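To: Applied Ethics Working Group list
From: Alžběta Krajčí
Subject: Re: Draft chapter on delegated decisions in emergency triage software

Dear colleagues,

Thank you to everyone who sent comments on the second draft. I reply here to the points raised by Radomír Jurčo, as they bear on the structure of the chapter as a whole. His message is quoted in part.

On the second draft, Radomír Jurčo wrote:
> I have read the chapter twice and remain uneasy about section 3. You argue
> that a hospital which adopts a ranking tool such as Sellis keeps full moral
> responsibility for each decision made with it. This seems to me too strong.
> A nurse who sees 80 patients in a shift can't be said to have weighed
> each recommendation. If she has not weighed it, in what sense has she
> decided? And if she has not decided, it is unclear to me how the
> institution can inherit a responsibility that she never held.
>
> I would also ask you to say more about consent. The patient in a waiting
> room has not agreed to be ranked by anyone, human or otherwise.

The first objection depends on a view of institutional responsibility that I do not share, and I should have said so plainly in the draft. Radomír supposes that an institution can be responsible only for what its members are first responsible for. On that view, responsibility travels upward from the nurse to the ward and from the ward to the hospital. My own position is that the hospital acquires its responsibility directly, at the point where it adopts the tool and sets the conditions under which staff will use it. Whether a given nurse has time to reflect is one of those conditions. A hospital that leaves her no time has made a choice, and it answers for that choice even where she can't be blamed.

Vojtěch Kováčik has suggested that I compare this with older cases of standing orders, in which a physician authorizes a course of treatment in advance and is not present when it is given. I find the comparison useful up to a point. A standing order can be read and understood in full by the person who signs it. The ranking produced by Sellis draws on records from 200 clinics, and no single person who approves its use can state in advance what it will recommend. I now think the chapter must treat this difference openly, and a new subsection will do so. It will run to 2,000 words at most, as the editors have been firm on length. 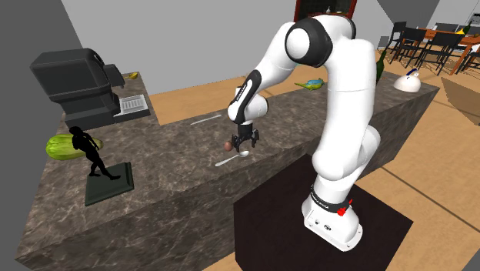
On consent, I accept the criticism. The draft moved too quickly from the claim that patients consent to treatment to the claim that they consent to the order in which treatment is offered. These are separate matters. Patients have never been asked to approve the order of a queue, and it would be odd to require this only when software is involved. What they may reasonably expect is an account of the order that they could understand if they asked for it. I propose to replace the word "consent" in section 3 with "justifiability to the patient" throughout, and to defend the change in a note.

One smaller matter. Kamil Zeman points out that I use "delegation" in two senses, once for the assignment of a task and once for the transfer of authority. He is right, and the terms will be kept apart in the next version - the title may have to change as well.

Ctibor Jelínek has kindly agreed to read the revised section before it goes to the full list. I expect to circulate it in May. Further comments on the second draft may still be sent to me directly, although I would ask that remarks on the Branel case be held back, as that part is being rewritten.

With kind regards,

Alžběta Krajčí
Gisavero Institute for Applied Ethics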